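About Flikolar

Hi, I'm Aurelia. I started this company with Vicente Painemal, and since he'd rather rewrite a scheduler than write a web page, you get me.

Flikolar makes software for robots with two arms. We don't build the arms, and we don't sell them. We write the part that decides where both hands should go, how hard they should squeeze, and what to do when the thing they're holding slides a little. If you already own a pair of arms and they spend most of their day waiting for each other, you're the kind of person we like to hear from!

I came to this from the shop side. My family ran Berchtold, a small outfit that did fixtures and jigs, and I grew up sweeping the floor there and later drawing the things. A fixture is a wonderful object if you make the same part for ten years. Our customers never did. They'd change a rim or a curve, and we'd be back at the bench cutting new blocks (and sending a new invoice, which went over about as well as you'd expect). I kept thinking that a second arm ought to be able to do the job of the fixture. Hold the part, turn it, offer it up to the other hand. People do that all day long without thinking.

Vicente was working on motion planning at the time and had a planner that was very good at moving one arm through a cluttered space and pretty hopeless with two. We met over a support call. I was complaining, he was on the other end, and the call ran long enough that we each had to go find a charger. We rented our first room in November of that year. It had one window and a door that stuck.

What we make

Our main product is called Grotport, and it's the planner and controller in one package. The old way, and the way a lot of cells still run, is that a planner works out a path, hands it over, and goes to sleep. Then the controller follows it, come what may. With one arm in open air you can get away with that. With two arms on the same rigid part, a tiny error in one wrist turns into a real push against the other one, and you end up with a fault or a dented part. Grotport keeps the two sides talking. The planner keeps a short list of next moves ready, the controller reports how the forces between the hands look, and they settle on something every control cycle.

The other product is Landeck, our recorder and playback tool. It started as a script Vicente wrote for himself and it's now the thing customers thank us for most, which stings a bit if you've spent years on the planner. Landeck lines up joint positions, forces, camera images and planner decisions on one timeline, so you can scrub back to the moment a grasp went bad and see what the software believed right then. You can change a setting and rerun the same stretch in simulation. It also lets you write a note on the timeline, and I'd say half of our best fixes began as a grumpy note.

A big share of our time goes to shapes that don't give you anything square to hold. Shoe-shaped parts are my personal favorites, and Vicente's least favorite. The outline is different on each side, the toe and heel want different grips, and a glossy surface throws reflections that can fool a depth estimate. So perception hands the planner a pose along with how sure it is about each part of that pose. If it trusts the rim and doubts the shiny inner face, the planner picks contacts near the rim. That one change did more for us than any clever bit of search.
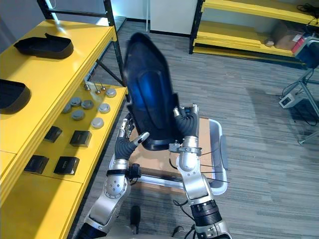

Inside the lab

Holding a piece upright between two hands is where we do a lot of our tuning. You've got fingers on both sides, the toe pointing up, and the arms forming a closed loop through the part, so whatever one wrist does the other one feels. We treat the pair as a single thing with one target for the part and a separate target for the squeeze. Keeping those two apart in the code took us far too long, and I'm still a little proud of it.

The small stuff matters too. Round metal pucks and square blocks sound easy next to a curvy shell, but they're small, a lot of them look alike, and a planner that grabs whichever one it saw first will happily reach across its own elbow to get it. Our task layer scores the order of picks for both arms together, and you can watch the scores in Landeck while it runs. We also plan around the furniture. Shelf posts are thin and tall, and they're just the sort of thing a coarse collision map smears into a wall or misses completely, so we keep a finer map close to the wrists and a rougher one everywhere else.

Our test suite is up to 1,613 recorded scenarios as of October 2026, and every change to Grotport has to get through all of them in simulation before it goes near hardware. Of those, 108 came from customers who sent us a Landeck recording and said, in one way or another, please explain this. We love those. Keep them coming!

How we work with you

We're small and plan to stay that way for a while. When you write to us you'll get me first, then Vicente, and he'll ask you for logs before he asks for your name (I've talked to him about this). We usually begin with a paid trial on your own arms and your own part, which takes about 51 days from the first recording to a report you can argue with. If I think a plain old fixture would do the job for less money, I'll tell you so. I still have the drawings.

We release twice a year, plus patches when something needs one. Release notes are written by the person who made the change, so the style wanders. Version 2 of the Landeck file format is open to read, and there's a short guide on the downloads page if you want to pull the data into your own tools.

Want to talk? Use the contact form and tell us what arms you have, what you're trying to hold, and what went wrong last time. A short recording helps a lot, even a messy one.

Aurelia Berchtold
Co-founder, Flikolar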